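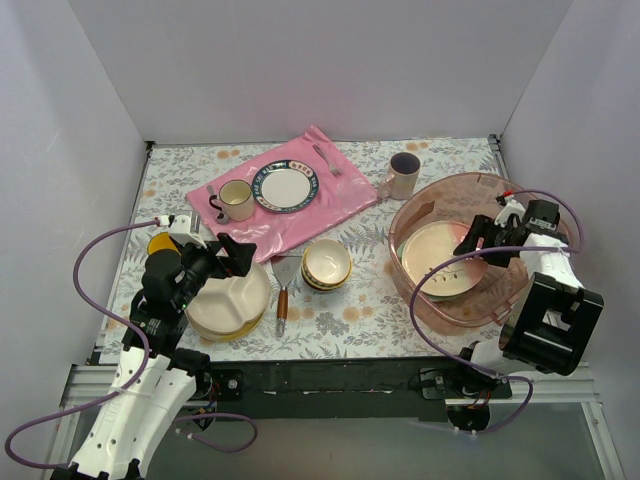
Table clearing task on the two-arm station: mugs, plates and a pink basin.

Rakosby Gornix 2
Two-arm teaching station for showing tasks by remote control

The Gornix 2 is made for people who want to show a robot a household or kitchen task and keep the recording. The operator sits at a separate desk and holds two small leader arms. When a leader arm moves, the robot arm on the same side follows it, and the gripper opens and closes with the operator's fingers. No programming is needed during the showing.

The enclosure has plain walls so that the background stays the same between sessions. We recommend to change the tablecloth and the tableware often, but to leave the walls as they are.

What is delivered
Two follower arms with grippers
Two leader arms for the operator
Front beam with motor bases, already aligned
Aluminium frame and wall panels
Foot pedal for start, stop and discard
Ikus recording software, one licence

Recording
One press of the pedal begins an episode, the second press closes it. If the operator drops a fork or takes the wrong plate, a long press discards the episode and the counter goes back by one. The internal disk holds 2000 episodes of normal length. For a first task we suggest 200 good episodes, shown by at least two operators, because each person reaches for a cup in a different way.

Hand guiding
The follower arms can also be moved directly by hand. Set the switch on the control box to GUIDE and wait for the tone. Please support the arm before you change the switch, as the joints become soft at once.

Cables
Leave a free loop at each wrist and below the beam. A cable which is tied too short will pull on the connector when the arm is stretched to the far side of the table. Spare cable set: order number 59.

Training and service
A half-day introduction for new operators is given by Rhiannon Rowlands at the Howells workshop. The next places are in July. For spare grippers and repairs, please write to Angharad Dafis and include the serial number from the control box.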